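# Gripper bench: wrist camera views

Pictures from the gripper comparison at the Stinisau workshop, kept on one page so the notes can be read next to them.

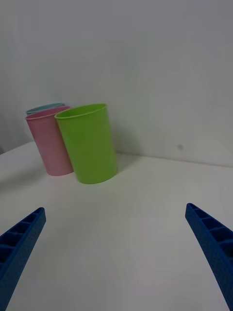
Last changed: Mar 16, 2025

**Blue ribbed fingers, open, with the three cups.** The wrist camera looks out between the fingertips. The lime-green cup is nearest, the pink one stands behind it, and only the rim of the third shows at the back.

## What is being compared

The bench has been used since August to try out finger designs on one arm. The arm, the Jonura controller and the wrist camera stay the same through all of the tests. Only the fingers are changed.

Two designs are in the comparison:

- **Mitska**, a finger with a flat, solid inner face and a rubber pad. It is stiff and closes the same way every time.
- **Sotelo**, a finger with a ribbed inner face. It gives a little when it closes on a curved wall.

Each design gets 400 grasps on tapered plastic cups before it moves on to other objects. A grasp counts if the cup is lifted, held for 3 seconds and set down upright. The total logged for both designs, including practice runs and runs thrown out for controller faults, is 1,630.

## Notes on the cups

Tapered cups are harder than straight ones. A flat finger meets the wall at an angle and touches along a short line, so the cup can turn as it is lifted. Closing lower on the body helps, but then the fingertips come near the table and the approach has to be slower.

Cups standing close together are a separate problem. With a wide opening, the outer finger can push a neighbor before the inner one touches anything. We now pick the nearest cup first and work toward the back. A cup that shows only its rim is left until the ones in front have been moved, as the position estimate from a rim alone was too poor to use.

## Notes on the camera

The wrist mount was chosen over a fixed overhead one. It keeps both fingertips in view during the approach, which makes it easy to check the opening against the width of the cup. The drawback is that the fingers cover the lower corners, and anything close to the table edge on our side can be hidden.

Pale cups on a white table needed a longer exposure than the strong colors. The exposure is now fixed for a whole session. Automatic exposure changed the colors between approaches and upset the cup detector.

## Still to do

- Repeat the Mitska set with a new pad.
- Check the ribs for cracks at 2,000 closings.
- Try both designs on cups lying on their sides.
- Write down the closing force for each set in the log, in the same units.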